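Skendudport Play Kitchen Library Adds Table Sets, Sets New Return Rules

SKENDUDPORT. The toy lending library on Andreadis Street will begin lending play food in small table sets in December, replacing the mixed tubs it has used until now. Each set holds a plate and the food items that go with it, packed in a zippered mesh bag with a printed contents card.

The library has 300 sets ready for the first round. They were sorted from a stock of 3417 loose pieces, most of them donated by families and by the Dimorthorpe preschool when it closed its second classroom. Pieces with cracks, open seams or worn paint were pulled and will not be lent.

Under the old system, a borrower took home a full tub and returned it by weight. The scale could not detect a missing small part, and tubs often came back with the right weight and the wrong contents. Staff will now check each set by laying it out on a bare white table and comparing it with the card.

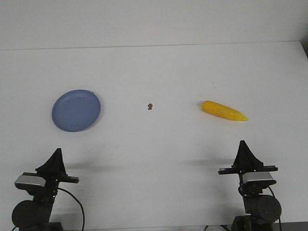 Size and age labels

A blue plate and a yellow ear of corn are easy to check at a glance. Very small brown pieces, the size of a bean or a crumb, are harder to track and are the main reason for the new labels. Any set with a piece that fits inside the library's test cylinder will carry a red tag and will be lent only to homes where all children are 3 or older. Sets without small pieces will carry a green tag.

The contents card lists each item by color and shape. Borrowers are asked to check the bag against the card before leaving the desk and again before returning it. A missing large item can be replaced with a similar one. A missing small item must be reported, and the set will be held back until it is complete.

Cleaning

Returned sets will be washed in warm water with dish soap, rinsed, and air-dried on racks overnight. Hollow items will be drained with the open end down. Sets returned by noon on Tuesday will be back on the shelf the next day. Borrowers do not need to wash items first but should remove stickers and modeling clay.

The loan period is two weeks, with one renewal. A household may have up to two sets out at one time. Reservations can be made at the desk or through the Plustano catalog, under "Play Kitchen."

Comments

cornbread_mom: Does the red tag rule apply if the baby is only visiting? We have a nephew over on weekends.

H. from Dimorthorpe: The tubs were a pain to carry on the bus. Glad to see bags.

shelf4: Are the wooden fruits staying? I did not see them in the catalog.

Contact the newsroom | Copyright Skendudport Local News | Back to top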